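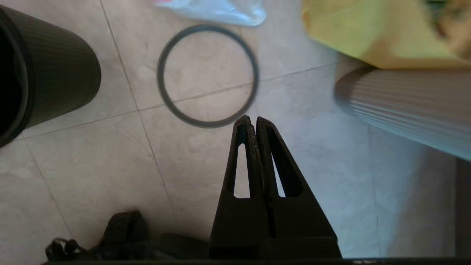

Household / Waste bins / Bag change

Plundlow is a collection of 2,392 short clips of one chore, taking a used bag out of a small round bin and putting the next one in. Release 2 is dated 18 Mar 2026. Maintainer: Ferenc Bodnár, Heltevia.

Contents
Clips are grouped by floor type (tile, wood, carpet) and by bag state (seated, partly out, on floor). Loose parts have their own tags. A thin black ring lying flat on beige tile is tagged ring_floor, whatever it belongs to. Bins are tagged upright or tipped.

Known gaps
Pedal bins are missing. Tie-handle bags are underrepresented. Printed bags are over-segmented in the Bognár masks: orange-red print on white plastic is often split into separate regions. Corrected masks are planned for April.
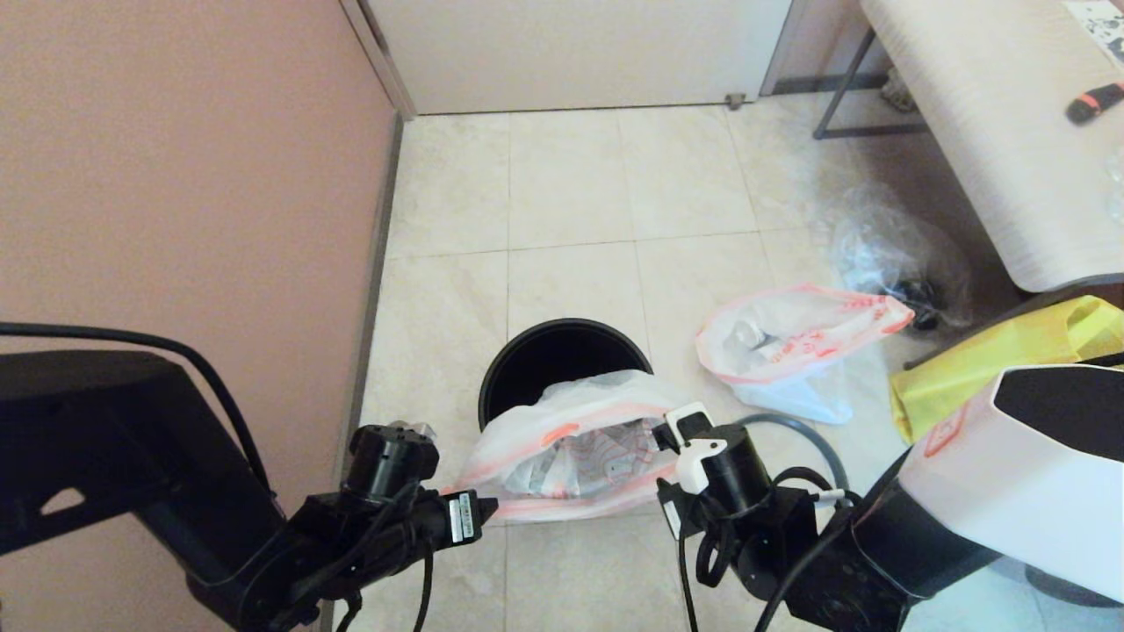

Which label applies when a bag hangs over the rim and also touches the floor?
Use partly_out. The label on_floor is reserved for bags with no part inside the bin. A second bag in view gets its own entry.

Splits
The test split holds 500 clips, and 7 bin models appear only there. Split lists are in Clokel format, one clip ID per line.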